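Restow notebook, Lakden bench
July, started 8:40 a.m.

Carried over from the last entry: long soft goods on a bed are still the weak point. Shirts and towels on the Hopkin table at the depot are acceptable. Anything longer than the table gets passed back to a person, and the home crew does those on the customer's bed anyway. So the work moved to the bed.

Terms, for whoever reads this at the Lerkel end. "Handler" means the person who at present does collection, folding and put-away in the home. "Table" means the Hopkin folding table. "Handback" means any item the table refuses and drops in the side tray. Please stop using "reject" in the shared log. The handlers read that log and took it as a comment on their sorting.

Setup
Bedroom, furniture left where it was. Bamboo mat on the bed, quilt under it. Hand-held grippers, yellow pads, one per hand. Pads wiped before the first take and again at the break. Wide lens on both. Clock sync checked against the wall phone, offset within limits.

Order of work for each item:
1. Lay out flat, long axis along the bed.
2. Pinch near end, lift clear of the mat, set down.
3. Smooth away from the body.
4. Fold to half, then half again.
5. Move to the stack by the window.

Step 2 was revised mid-morning. The old wording said "drag to straighten." Dragging across bamboo slats snags fine knits, and the handlers said so back in spring. It is in the notes from then and was never copied into the procedure. Copied now. 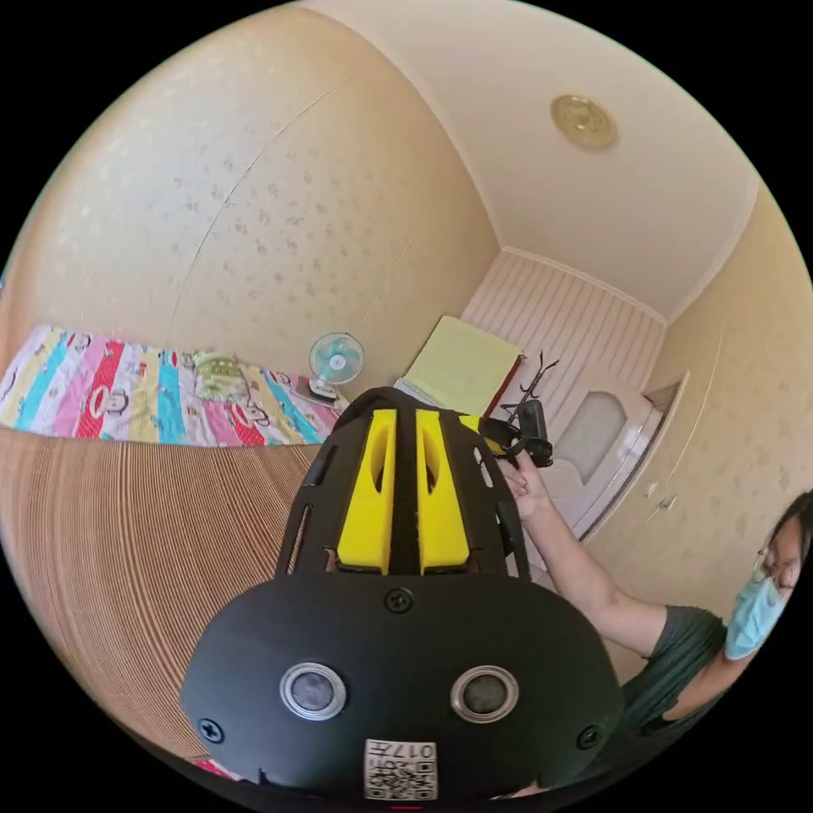
Who decides which items go to the table and which stay with the handler?
The handler, at collection. Restow prints a suggested split on the bag slip, and the handler can change it with a pen. The changed slip counts as the correct one.

That second point took most of the last review. Lerkel's draft had the suggested split as the default and wanted a reason code for each change. We ran it that way for a week at Lakden. Handlers stopped making changes, handbacks went up, and the same people then folded the handbacks at the end of the shift, standing at a counter meant for parcels. Reason codes removed. I would like them to stay removed.

Counts from the depot log, last full period: 724 items offered to the table, 549 completed without a touch. The rest were handbacks or completed with help. The log does not separate those two, which makes the figure less useful than it looks. A touch to free a sleeve takes a moment. A full handback takes as long as folding the item by hand, plus the walk. Requested a separate field.

Bed takes, first block
Black cloth first, full length, laid toward the fan end. Dark fabric is the worst case for the edge finder: folds read as edges and real edges disappear into folds. On the mat the contrast is better than on the quilt. The quilt pattern is busy (dots, patches, prints) and will need its own block later.

Grip height matters more than grip force. If the pads come in too high, the upper layer slides and the lower one stays. Too low and the pads catch the slats. Settled on a shallow approach with the wrist dropped. This is uncomfortable after a while. It is also not how the handlers do it with bare hands; they slide a flat palm under and turn it over. The grippers cannot do that. Note for the report: we are teaching a motion that the tool permits, and the people who are good at this job do it differently. Anyone reading our cycle times as a measure of handler skill will be wrong.

Break every 20 minutes, timer on the shelf. The timer was ignored once in the first block and the forearm complained. Do not ignore it.
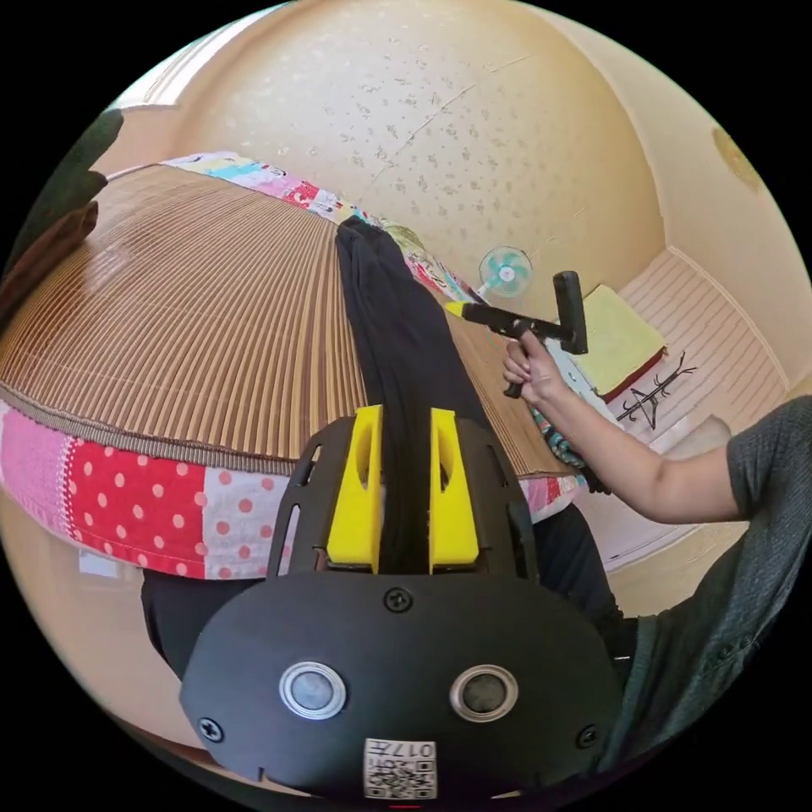
Effect on shifts at Lakden
Before the table, a handler's day was collect, fold, return. Folding was done seated or standing by choice, usually in pairs, with talk. After the table, folding in the depot shrank to handbacks and the freed hours went to more collections. On paper the job got more varied. In practice it got more stairs.

Three things came up in the crew conversation, written down as said and then read back for correction:

Handbacks are the awkward items only. The easy shirts were a rest between hard ones, and now the table has the easy shirts.

The table sets the pace at the end of the day. If it is still running, someone has to stay with it. The shift used to end when the bags were out.

New starters learn on handbacks. One of the longest-serving handlers called this backwards. I agree. The table takes the training pieces and leaves beginners with lined coats and fitted sheets.

Action on the third point: reserve one bag per shift for hand folding, chosen by the handler who is teaching. Lerkel asked what this costs. It costs the table a bag. Written that way in the reply.

Action on the second: table stops accepting new items 13 minutes before shift end. The longest cycle we have logged fits inside that with margin. The stop is in firmware on the test unit. The other units still depend on someone pressing the button, so put the label back on the panel until they are updated.

The first point is open. Rotating a person between collection and handbacks within the same day spreads the load, but the vans do not come back in the middle of the day. I don't have a fix.

Bed takes, second block
2:15 p.m. Same procedure, working from the other side. Daylight from the window is strong at this hour and exposure on the wide lens pumps when the wrist turns toward it. Curtain would help. Leaving it as is, since homes will have windows, but mark these takes in the index so they can be weighted.

Put-down position for finished cloths is the light wood surface under the window. It is lower than I would like for a standing worker, fine for a seated one. Seated takes should be tagged as seated. The arm path is different, and mixing them gave us the elbow problem on the Hopkin arm last winter.
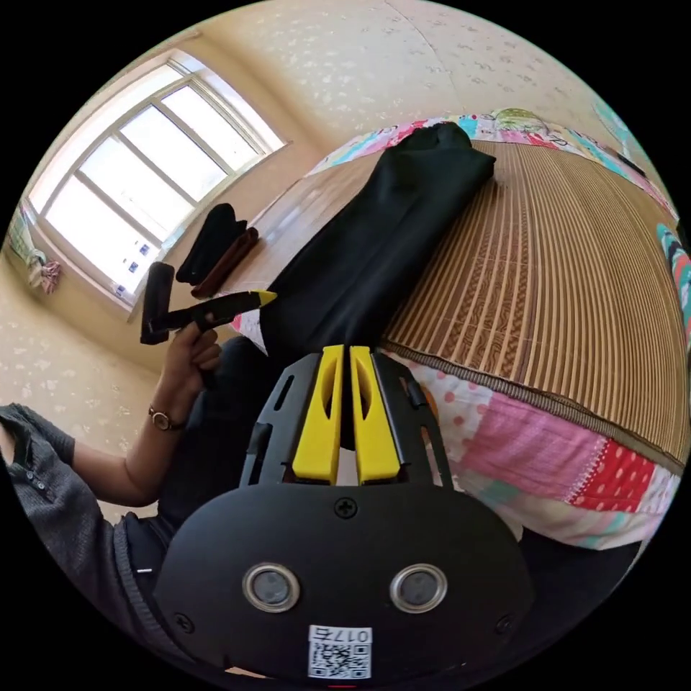

What happens to the handler's time on a home visit if the bed fold is automated too?
Under the current plan the visit gets shorter and the number of visits per day goes up. The crew has asked for the number of visits to be held for the first season and the saved time left in the visit, for put-away and for repairs such as loose buttons. Lerkel has not answered.

My own view, recorded here so that it is on file somewhere: hold the number. We have nearly no data on put-away, and it is the part customers remark on. If the visits are packed tighter in the same month that the bed fold goes in, we will not be able to tell which change caused what, and the handlers will get the blame for both.

Also asked by the crew, and reasonable: who sees the recordings. Answer given: the bench, and the index keeper at Lerkel. No supervisor access. No use for appraisal. They wanted it on paper. Draft is in the tray, needs a signature from someone above me.

To do
Separate log field for touch and full handback.
Quilt block, dark cloth and light cloth both.
Measure wrist angle on the shallow approach. If it stays past the comfort limit, change the handle before asking anyone else to do a full day with it.
Wipe pads, check right pad for play.
Copy the snag note into the home procedure at Lerkel as well as ours.
Return the spare timer to the depot.

Stopped 4:50 p.m. Batteries on charge, index up to date as far as the second block. Tags for the seated takes still missing, will do those first thing tomorrow.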